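Home | News | Projects | People | Contact

Filed under: Data collection

Hand-held recording for Zerkovance passes halfway mark

July 19, 2019

The Zerkovance set now holds 2649 recorded demonstrations, of which 2225 have passed review. The remainder are waiting for a second check or have been marked for repeat. All were made with the hand-held gripper at the Bineton workshop, using the camera fixed to the tool. Sindance will train the first grasping model on the reviewed part only.

Thoa Khổng has revised the recording sheet. Each take should begin with the fingers open over the table and end with them open again. Takes in which the operator changes grip halfway are to be kept, but logged under a separate code. Please do not trim files before upload; the Kettani script does this and writes the cut points to the log.
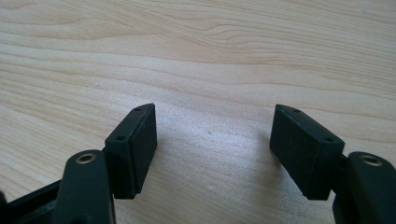 Gripper open over the wooden tabletop, seen from the tool's camera.

Two operators are still needed for the August sessions. Pad wear should be noted at the start of each session, along with the tool number. Requests for the revised sheet go to Thoa.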